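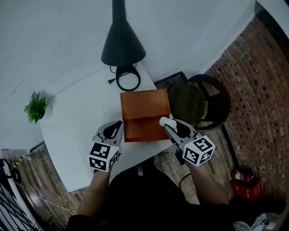 By Negin Daneshvar | 12th July

Clubs > Robotics > How It Works

How a Robot Learns to Handle a Box

The Puvia robotics club is teaching a robot arm to handle boxes. The arm doesn't know what a box is. It has to learn from people first.

A club member holds one gripper in each hand. A gripper is a tool with fingers that can pinch or push. The member works at a table and moves the grippers near the box the way a robot would move its own. Each try is called a demonstration.

What are the black and white cubes for?

Each gripper has a cube with black patterns printed on it. The patterns are called markers. A computer can find a marker in a video and work out where it is and which way it is turned. If the cube tilts, the pattern looks different, and the computer can measure the tilt. The cube is fixed to the gripper, so the computer then knows how the gripper is tilted too.

Why use two grippers?

Try closing a box flap with one finger. The box slides away. With a second finger on the other side, the box stays put. The robot must learn to use both sides at the same time, and this is called two-handed control.

How many tries does it take?

The club recorded 46 demonstrations in February. That was too few, and the arm missed the box most of the time. The collection now holds 2,338. Keyvan Ebrahimi, who leads the Thursday group, removed 301 others in which a marker was hidden behind a hand or sleeve.

What happens next?

A program named Ostel compares the demonstrations and looks for movements that they share. It then sends movements to the arm. Next term the club will test the arm with box sizes that it has not met before.

Word to know

Marker: a printed pattern that a computer can find and measure.

Last updated by the Puvia club desk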